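Chapter 10
Ticks on Dogs and Cats

Ticks are arachnids, related to mites and spiders. Most species found on household animals pass through four stages: egg, larva, nymph and adult. The larva has six legs; the nymph and adult have eight. Each active stage of a three-host tick feeds once, drops off, and molts on the ground before seeking another host.

Ticks do not jump or fly. They climb grass or low brush and wait with the front legs extended, a behavior called questing. On dogs they tend to attach at the ears, neck, armpits and between the toes.

Section 10.2 uses records from the Ombridge survey, in which 2,308 ticks were collected from 200 dogs at 23 sites. Collection began in February. Counts were entered by life stage on the Mägi form, reprinted at the end of the chapter.

Removal is mechanical. Grip the tick with fine-tipped tweezers as close to the skin as possible and pull upward with steady pressure. Do not twist. Petroleum jelly, nail polish and heat are not recommended. Clean the site with soap and water and record the date.

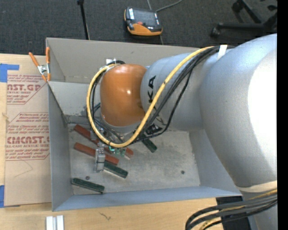
Why is an unfed larva often missed during a coat check?
It is very small, often no larger than a grain of sand, and is easily hidden by hair.

Terms to know before Section 10.1: host, molt, nymph, questing, engorgement.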